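Clarnport kitchenware line moves to clear measuring cups

The Hurthorpe test kitchen has completed its assessment of clear plastic measuring cups for the Clarnport home baking range. The cups will replace the opaque white pattern in the catalogue from May. The change applies to the metric cup, the half cup and the jug sold with the starter set.

The assessment covered three properties: legibility of the fill line, resistance to clouding in the dishwasher, and stability on a bench when part filled. Cups were drawn from a single production batch and conditioned at room temperature before each session. Water was used for the liquid tests. Plain flour and caster sugar were used for the dry tests, with the surface levelled by a straight spatula.

Product engineer Hongjun Meng said the main complaint about the opaque pattern concerned reading the level from the side.

"With an opaque wall the cook has to look down into the cup, and the reading comes out high or low depending on the angle," Meng said. "A transparent wall lets the line be read at eye level, with the cup standing on the bench."

Dishwasher trials ran to 80 cycles on the upper rack using a standard powder detergent. Slight hazing was recorded near the base of some samples, but graduations remained legible on all of them. The lower rack was excluded from the trial, and the care leaflet will specify upper rack only. 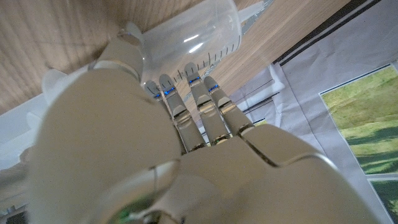 Sizes and markings

The metric cup holds 250 millilitres to the brim line. Graduations are printed in black on the wall in a tougher ink, as printed lines on the earlier pattern wore off with scouring. Imperial markings have been dropped from the Australian stock. A separate version with both scales will be made for export under the Cistton label.

Wall thickness at the rim has been increased to reduce flexing when the cup is dragged through flour. The handle profile is unchanged, so the new cups will nest with each other but not inside the older white ones. Customers replacing a single cup from an existing set are advised to check the pattern number on the packaging; the clear pattern is 2268.

Availability

The first shipment of 2000 sets is packed in cartons of 16. Replacement cups can be ordered individually through the spare parts counter at Hurthorpe. Remaining stock of the white pattern will be sold until exhausted.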